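Reda handheld gripper, reviewed after a season in the upholstery shop

Whitcombe bought us four of these in September, on the understanding that the fiddly part of upholstery work would one day be done by an arm on a bench. Until then it is done by me, holding the Reda, so that the arm can learn how. I have been fitting covers for 26 years and was told I'd pick it up quickly. I'm getting there.

The grip is comfortable and the squeeze is light. The fingers have a slightly rubbery face that holds knitted fabric without snagging it, better than the hard Plasto pair we trialled first, which could pull a thread from across the room. Channelled panels are the real test. You want to pinch near the tuck without flattening the padding on either side, and bare fingers do this without being asked. With the Reda you approach at a slant, miss, and approach again. 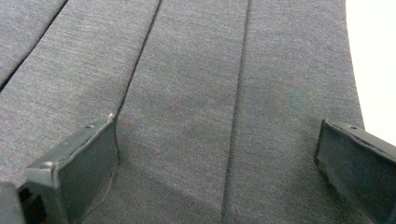
What it does to the day

I used to check a seat in 15 minutes and have a yarn while I did it. With the gripper it takes closer to 75, and the yarn is off because Rokeya Mollah, who runs the program, would like my movements smooth and my attention on the seam. She is very decent about it. She also asked why I always press the curved side before the seams, and I had no answer, having never been asked.

The younger ones like it. Eimear Quinlan is faster than me already and has been moved up a pay grade for it, something sewing never did for anybody here. On the other hand, we've had no word on what the four of us do once the arm knows what we know. The Zustine newsletter says "higher-value tasks". I've asked for a list.

Gripes: it's heavy by mid-afternoon, there's no left-handed version, and the fingers scuff along the edges. You also can't feel a lump in the wadding through it, so I put it down and use my palm, and then that bit doesn't get recorded.

Good tool, well made. I'd colour-code the handles, as we keep walking off with each other's.

Contact us | © Whitcombe Trade Notes | Back to top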